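The Year I Learned to Love My Electricity Bill

By Salma Bouazza

I should start by confessing that for most of my adult life I paid for electricity the way I pay for parking, with a small sigh and no questions. The bill came, I looked at the number at the bottom, I moved on. Then last winter the number at the bottom was £141 for a single month in a two-bedroom flat, and I sat down on the stairs in my coat and read the whole thing for the first time in my life.

It made very little sense to me. There was a standing charge, a unit rate, an "adjustment" that nobody at the call centre could account for, and a graph of my usage that looked like a mountain range. I rang my friend Liya Belay, who used to read meters for a living and has opinions about kettles, and she asked me one thing. What was my flat using at three in the morning?

I had no idea. I was asleep at three in the morning! That was her point, of course.

So I stayed up. I made tea, put on my dressing gown and stood in the hall cupboard watching the little display tick over, and with every light off and everyone in bed the flat was pulling 160 watts. Liya was delighted when I told her. She said it was like leaving a very dim, very boring party going in an empty room all year round.

What followed was a fortnight of detective work that my husband Tarek describes as "the dark time". I went round pulling things out of the wall one by one and running back to the cupboard. The old set-top box was the worst of the lot, quietly munching away next to a television we hardly watch. Then there was the hi-fi, which I'd have sworn was off, and a printer I'd forgotten we owned (it lives under the spare bed, don't ask). The fridge I left alone, obviously, though I did give it a hard look.

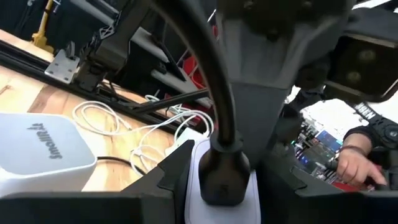
One plug, one thick black cable.

My favourite discovery was the towel rail. We'd both assumed the other one had switched it off in spring — we had a perfectly civil conversation about it, over several days — and it had been warming the same grey bath mat for months.

By the end of the fortnight I'd got the three-in-the-morning figure down to 81 watts and I was insufferable. I told people at bus stops. I told my dentist while she had both hands in my mouth. I started a message group called Night Watch, which at its height had 16 members, most of them cousins, all sending each other photographs of their meters at antisocial hours.

Rania Benkirane, who lives upstairs and is the most sensible person I know, joined late and did it properly. She made a chart. She found that her freezer, a hand-me-down from her mother's garage, was running almost without a break, and she replaced the rubber seal on the door one afternoon with a hairdryer and some patience. I went up to admire it. We stood there opening and shutting a freezer and saying "ooh".

Not everybody took to it. My uncle, Brahim Belhaj, came for lunch, found that the microwave clock was blank and asked whether we were in some sort of trouble. I explained. He listened very kindly and then told me that his grandmother had lived her whole life by two lamps and a radio, and that she'd have thought I was mad for keeping a machine that knew the time in the first place. After lunch he turned off the hall light behind me every single time I went through it, so I think some of it went in.

I should be fair about the money. Cutting the overnight trickle didn't slash the bill in half, and anyone who promises you that is probably selling a gadget. The big beasts in our flat are still the shower, the oven and the tumble dryer, and my family remains fond of all three. What did change was that I knew where it was going. I can read the mountain range now. That spike is Sunday roast, that one's Tarek deciding to wash every duvet we own.

There are things I've given up on, too. The router stays on, after one evening I'd prefer not to relive. The microwave clock is back, because it turns out I check it constantly. And I no longer get up at three, at least not on purpose. If I happen to be awake, though, and I'm passing the cupboard anyway, I'll have a look. Last night it said 81, and I sent it to the group, and Rania wrote back straight away with hers.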